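Bon, petit fil du mercredi sur ce qui m'occupe depuis décembre : apprendre à un robot à deux bras à attraper un bac dans Sunden, notre simulateur maison. Spoiler, le plus pénible a été la perception 🧵

Le principe : chaque pince a sa caméra, et la politique reçoit ces vues en plus de la vue d'ensemble. Sauf que de près, tout devient flou, les doigts sont des silhouettes noires et il faut deviner où on est avec un bout de pierre beige et un bout de bois rouge. Bonne chance au réseau !

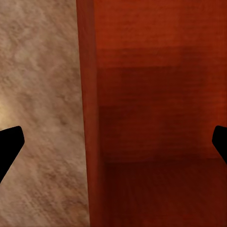

Rendu : Sunden / équipe simulation Hodside

Wanting Wan a eu l'idée de changer les textures à chaque épisode (marbre, bois clair, béton, tout y passe). J'étais sceptique, je pensais qu'on allait juste ralentir l'entraînement. On a généré 222 épisodes pour voir, et j'ai dû lui payer un café.

Autre souci, les reflets. Une tache claire sur le bois et mon ancien détecteur de bords partait complètement en vrille, il voyait des arêtes partout. Je l'ai viré. Maintenant on passe les images brutes à l'encodeur et on le laisse se débrouiller.

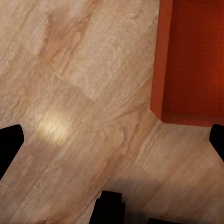
Et puis il y a la synchro entre les deux bras, qui m'a bouffé deux semaines. Le planificateur (Rarkier, pour ceux qui suivent) sortait deux trajectoires propres séparément, mais avec un décalage de 100 ms entre les deux. Sur un bac rigide, ça ne pardonne pas : un côté monte, l'autre pousse, et tout part de travers.

Hanyu Cui a réécrit la couche de contrôle pour que les deux bras partagent la même horloge. Trois fois moins de code qu'avant, je suis un peu jaloux 😅
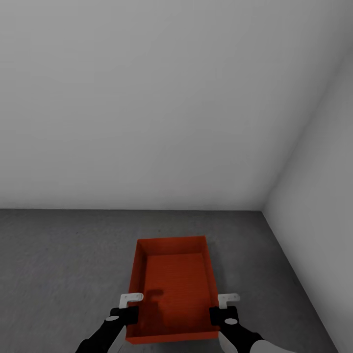
Les deux pinces au bord du bac rouge-orangé, vue d'ensemble dans Sunden.

Prochaine étape, mettre des trucs dans le bac et voir si l'estimation de masse tient le coup. Je nettoie aussi les scripts de rendu pour les passer à l'équipe Cai, qui les réclame depuis un moment (j'arrive, promis !).

Si vous avez déjà joué avec la randomisation de textures en bimanuel, je veux bien vos retours, surtout sur les ombres.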